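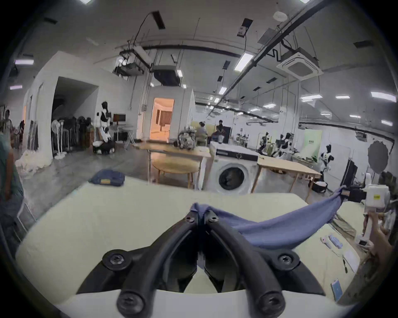
Cloth work, two hand-held grippers, cream table. Left gripper on the corner, right gripper on the far end.

April 29, 2021

Spent the morning with the house rules for hand-held gripper work, version 2, as received from Setcombe. Version 1 fitted on a page and was ignored. Version 2 runs to 16 clauses and will need a proper effort to ignore, so I'm going through it while we do cloth and writing down what survives.

Clause 1, table clear of anything not in the task. Fine in principle. Right-hand side of the cream table today: a sheet of paper with a cable across it, a little blue card, a white-and-pink gadget, something that looks like a remote. The clause doesn't say what "clear" means if the task only uses the other half. My proposal is a taped line — everything past the tape is furniture. Paper is the one I'd still ban outright. It slides, it catches on hems, and it is usually the sheet with the rules on.

Clause 3, cables. "Route cables away from the working area." Away to where? Changed in pencil to "no cable crosses the table top". Shorter, and you can tell at a glance that we are breaking it.

Clause 4, fingertips. Pinch with the tips, corner between both fingers, no scooping with the inside of the curve. Agree with all of it. Scooping feels quicker to the person holding the tool and gives you a fistful of cloth with the corner somewhere inside. The Olis notes say the same thing in four paragraphs and a diagram of an onion, or possibly a hand.

Clause 5, finger screws. Check before each session, log torque. We have never logged torque. We have never owned the driver that would let us log torque. The Vitale one is on order and has been since November. Until it turns up: check by hand, all the ones on the top faces and the ones at the base, initial the sheet. I'd sooner have a true tick than a made-up number.

Clause 7, two-handed holds. Says the cloth should be "under light tension". Tried to agree what light is and lost most of an hour to it. Where we ended up: the diagonal should pull straight and the gripped corner shouldn't creep. If it creeps, stop, re-pinch, start the take again. Don't chase it.

Clause 8, garments waiting their turn. One at the far side of the table at a time, folded, the rest off it. The denim is allowed. Heavy things want their own clause anyway, as everything above was plainly written by someone thinking of tea towels.

Clause 11, people. Anyone not in the task keeps behind the tape on the floor. There is no tape on the floor. See clause 1, buy more tape.

Clause 12, the humanoids. Parked unless booked, and you don't cut between one and its workstation to save yourself a walk. I have done this. Consider me warned by me.

Clause 14, naming of takes. Zunbridge want the cloth type in the name, Setcombe want the session number, and the form stops at 20 characters. Session number wins, cloth type goes in the notes column.

Skipped 9, 10 and 13 (washing, lint, who to ring). Clause 16 says these rules are to be reviewed after some 230 takes. It doesn't say who counts.

To do:
tape, two colours
chase the torque driver again
print the short version, pin it up, NOT on the table
ask Setcombe whether 15 was left out on purpose, as my copy goes from 14 to 16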